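티켓 #1147 봉합 보조 셀, 3번째 매듭에서 자꾸 멈춤
제품: Vikside 양팔 벤치
접수: Bruka 사용자 지원 게시판
작성: Tuấn Quan
상태: 진행중
우선순위: 보통 (데모 전이라 사실 높음)

증상
패드 봉합 반복 시험. 첫 번째, 두 번째 매듭까지는 잘 감. 세 번째 들어가기 전에 "장력 초과"로 정지. 재시작하면 풀리는데 같은 자리에서 또 섬. 어제부터 계속.

환경
컨트롤러 펌웨어는 2월 배포판. 단속 봉합 스크립트, 속도 제한 켬. 패드는 Flemunley 조직 패드, 새것.

해본 것
- 전원 껐다 켬. 변화 없음
- 양쪽 그리퍼 영점 다시 잡음. 변화 없음
- 장력 상한 2,000에서 3,000으로 올림 (단위는 로그 그대로). 정지는 줄었는데 실이 한 번 끊어짐. 다시 내렸음
- 실 길이 125 mm로 짧게. 조금 나은듯? 확실치 않음

정지 직전 로그
R_tension 2,000 초과 / L_grip 정상 / 경로 계획 대기

영상에서 한 장 뽑아 붙임. 왼쪽이 바늘, 오른쪽이 실 잡은 상태.

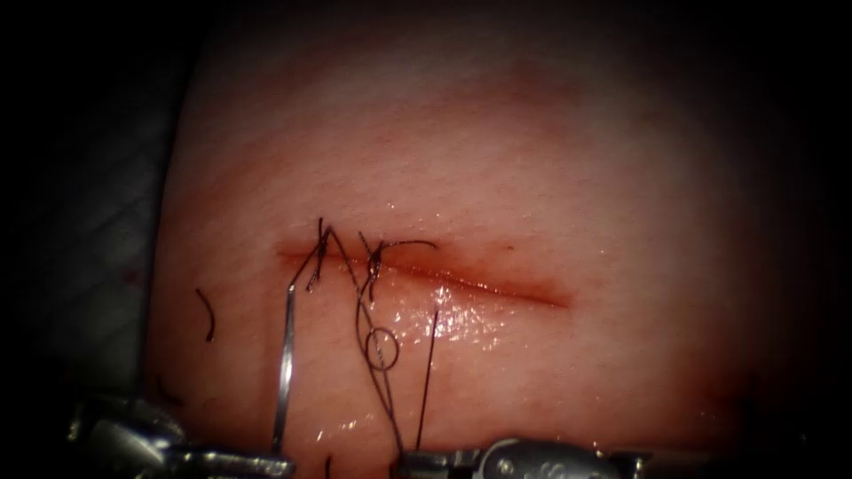
첨부 1. 매듭 둘까지 된 패드. 두 번째 매듭 아래쪽에 실 고리 있음, 오른쪽 실은 팽팽함.

제 생각엔 저 고리가 문제. 긴 실이 젖은 표면에 누워 있어서 인식이 헷갈리는 것 같음. 반사광도 바로 옆이고. 근데 장력은 오른쪽에서 뜨니까 원인이 둘일수도 있음. 절개 오른쪽은 아직 벌어져 있어서 두 개로 끝낼 수는 없고요.

답변 (지원팀 Võ)
로그 감사합니다. 두 가지만 부탁드려요. 조명 각도 낮추고 한 번, 표면 물기 닦고 한 번. 한꺼번에 바꾸지 마시고 따로따로요. 장력 상한은 2,000 유지. 패드 위에 잘린 실 조각도 몇 개 보이는데 시험 전에 치워 주세요. 조각을 실 끝으로 잡는 경우가 있었습니다.

재답변 (Tuấn Quan)
1) 조명만 낮춤: 똑같이 정지
2) 물기만 닦음: 세 번째 매듭까지 감!! 네 번째에서 정지
3) 조각 치우고 물기도 닦음: 네 번째 완료. 한 번뿐이라 더 돌려봐야 됨

그리고 이건 버그 말고 질문인데요. 팀장님이 이거 되면 집에서 단추 달기, 양말 꿰매기도 되냐고 자꾸 물어보심. 작업장 쪽은 덮개 천 터진 데 꿰매는 거 맡기고 싶어하고요. 제가 보기엔 아직 멀었음. 패드는 고정돼 있고 바늘도 사람이 끼워 주는데 물기 하나에 서 버리니까. 양말은 가만히 있지도 않잖아요. 공식 답변 있으면 한 줄만 주세요, 그대로 전달하게.

답변 (지원팀 Võ)
천 종류는 현재 지원 범위 밖입니다. 고정된 패드, 사람이 옆에서 보는 조건만 됩니다. 단추는 내부에서 해봤는데 구멍 찾는 데서 자주 실패해요. 일정은 드릴 게 없습니다. 급하시면 단추는 손으로 다시는 게 빠릅니다.
실 고리 건은 인식팀에 넘겼고 같은 조건 반복 로그 더 주시면 붙여 놓을게요. 이 티켓은 열어둡니다.

재답변 (Tuấn Quan)
넵 오늘 밤 돌려놓고 내일 로그 올림. 장력 그래프도 같이 올릴게요.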